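Memura Publishes Setup and Maintenance Procedure for Its Two-Arm Fan Handling Cell

CILLTHORPE, Friday, March 6, 2020 – Memura today released the full setup and maintenance procedure for the two-arm tabletop cell at its Cillthorpe workshop. The procedure covers table leveling, finger pad replacement, wrist camera alignment and fault recovery. It replaces the commissioning notes issued with the cell last August and applies to all work on thin, jointed and pleated objects, beginning with the folding hand fan.
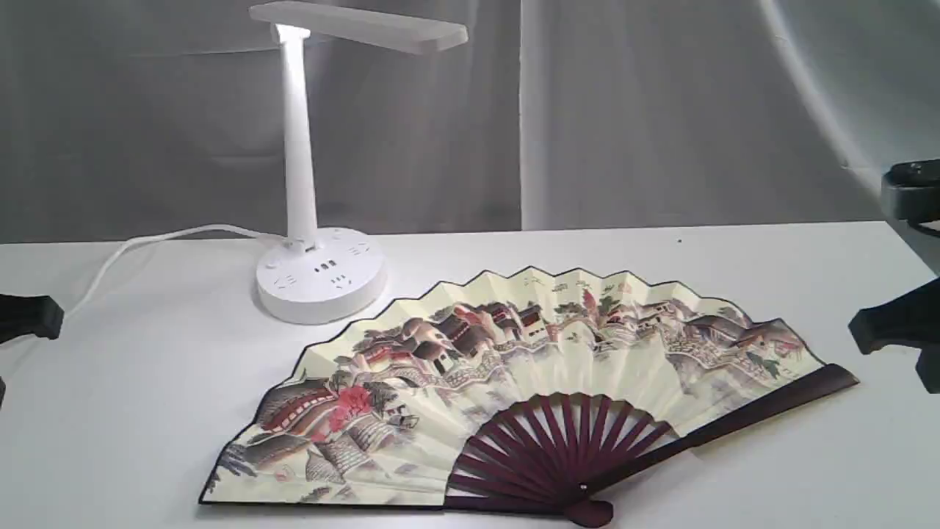
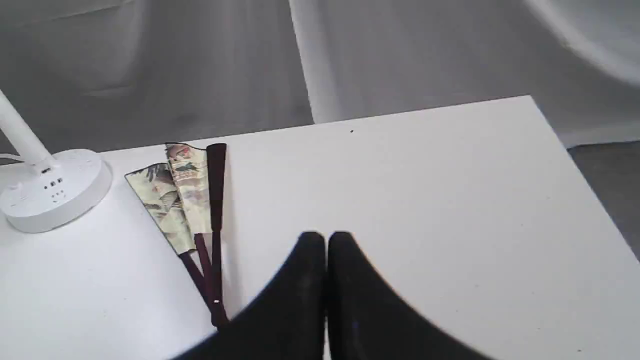
The folding fan and white desk lamp on the cell table at Cillthorpe, with black gripper fingers in view.

The cell consists of two arms facing a shared white table, one gripper per arm, a camera at the wrist and a fixed camera looking across the table toward a fabric backdrop. The arms and grippers are purchased parts. The table, mounts, finger pads and recovery software were made or adapted by Memura. Pad material is cut by Fustgate, and the mounting plates were machined by Lazarević.

"Most of our lost hours in the first months came from the last few inches of the machine," said Iqra Ghauri, cell maintenance lead at Memura. "The arms repeated well. The pads wore, the camera brackets crept, and the table was being bumped by people cleaning under it. We wrote down what we did each time and the procedure is the cleaned-up version of that notebook."

Why a fan

A folding fan is a demanding setup object. The ribs are slender, the leaf is pleated, and the whole assembly turns on one rivet. A grip that is too firm at the guard stick can twist the fan on the table. A grip that is too light lets the stick slide out of the pads as the leaf opens. Either fault shows up early, which makes the fan useful for checking a cell before it is given other work.

The desk lamp is kept on the table as a fixed obstacle. Its position is taught to both arms and the planner treats the post, the head and the cable as separate keep-out volumes. The cable volume was added after the first revision. Operators are asked to re-teach it whenever the lamp has been moved, including when it has been lifted for cleaning and put back in what looks like the same place.

Table and backdrop

The procedure starts with the table. The top is leveled at the four corners and then checked along both diagonals with the arms parked. Leg locks are tightened by hand and marked with paint pen across the joint, so that a lock that has turned can be spotted on the morning walk-around. The tabletop is wiped with a dry lint-free cloth. Solvent is not used on it.

The fabric backdrop hangs free behind the table. It must not touch the rear edge. Folds in the fabric are acceptable, but the fabric must hang still during camera alignment, and the ventilation in that bay is switched off for the duration. Overhead lights should be on for 18 minutes before any exposure value is saved.

Pads and fingers

Finger pads are now a scheduled replacement item. The earlier notes called for a change when slip was noticed, which left the decision to whoever was on shift. Pads are changed every 70 hours of gripper running time, or sooner if the pad edge has lifted or the face has a visible polish.

Both pads on a gripper are changed together. The fingers are opened fully, air or power to the gripper is isolated, and the old pad is peeled from the rear edge forward. Residue is removed with a plastic scraper. Metal scrapers have marked two sets of fingers and are no longer kept in the tool drawer. The new pad is seated against the locating step, pressed for one minute and left overnight where the schedule allows.

After a pad change, the fingers are closed on nothing and the contact line is inspected with a flashlight from behind. Light showing at one end indicates a pad that is not seated or a finger screw that has backed off. Screws are then checked in order from the wrist outward. The closed position is re-zeroed only after this inspection. Re-zeroing first will hide a loose finger, and that fault accounted for several of the stoppages recorded during commissioning.

Wrist camera alignment

The wrist camera looks past the fingers at the work, so the fingers always occupy part of its view. The alignment routine uses this. With the gripper closed, the seam between the two fingers is compared against a stored reference line. If the seam has moved, either the camera bracket or the fingers have moved, and the operator is directed to the bracket first.

The bracket is held by two screws with thread locker. In the first revision it was held by friction alone and drifted under repeated wrist rotation. Lazarević supplied a replacement plate with a shallow locating pocket, and both grippers have been fitted with it. Bracket screws are checked weekly.

Focus is set at working distance to the tabletop. The fingers will look slightly soft at that setting and this should be left alone. Operators who refocused on the fingers during trials lost detail on the fan ribs, and the rib detector then returned poor estimates of the pivot.

Fault recovery

The procedure lists five recovery cases. These are a dropped object, a stalled finger, loss of the object estimate, contact with a keep-out volume, and a mismatch between the wrist and fixed views.

For a dropped object, both arms retract upward before any lateral motion. This is slower than a direct retreat and has been kept because a partly opened fan can hook on a fingertip. The fan is then placed back on the table by hand with the arms disabled, and the start pose is confirmed on the fixed camera.

A stalled finger is treated as a mechanical fault until shown otherwise. The gripper is isolated, the fingers are moved by hand through full travel, and any tight spot is noted with its position. The drive may be restarted once. A second stall takes the gripper out of service and it is swapped for the bench spare.

Loss of the object estimate is most often a lighting problem. Glare on the backdrop or a shifted exposure value should be ruled out before the detector is touched. The operator compares the current fixed view with the saved one from the last alignment and corrects the lighting to match.

Contact with a keep-out volume stops both arms. The lamp, its cable and the relevant finger are inspected, and the volume is re-taught even if nothing appears to have moved. For a view mismatch, the wrist alignment routine is run first, followed by the fixed camera check – in that order, as the wrist mount sees far more motion.

Daily and weekly checks

The daily check is done before the arms are enabled. It covers leg lock marks, cable runs at both elbows, pad edges, the seam comparison and one slow open and close of each gripper while the operator listens for gear noise. It is signed on the sheet at the cell, and the sheet stays with the cell.

The weekly check adds bracket screws, finger screws, table level and a repeat of the taught lamp position. Arm joint backlash is measured monthly and logged against the commissioning values. Almost all of the entries so far fall within the limits set at handover. The exception, a wrist joint on the left arm, was re-shimmed and has been stable in the readings taken afterward.

"The weekly sheet used to be two pages and people skipped the second page," said Ghauri. "We moved the measurements that matter onto the front and dropped a few that had never told us anything. I would still like the backlash test to be shorter."

Availability

The procedure is available on request from Memura as a printed binder or as a document file. It includes torque values, pad drawings, the alignment routine and blank check sheets. Pad sets cut to the published drawing can be ordered through Fustgate. Mounting plates are supplied by Lazarević in the current revision only. Cells still fitted with the friction bracket should be updated before the new alignment routine is used, as the stored reference line assumes the located plate.

Existing users of the commissioning notes should discard them. Check sheets from the earlier revision should be kept with the cell's maintenance record.

About Memura

Memura builds and maintains small robot cells for handling work on tabletops. The company designs mounts, finger pads and recovery software at its workshop in Cillthorpe, and provides setup visits and maintenance training for cells it has supplied.

Requests for the procedure should be addressed to Iqra Ghauri, Cell Maintenance, Memura, Cillthorpe. Please state the gripper model and the bracket revision stamped on the mounting plate.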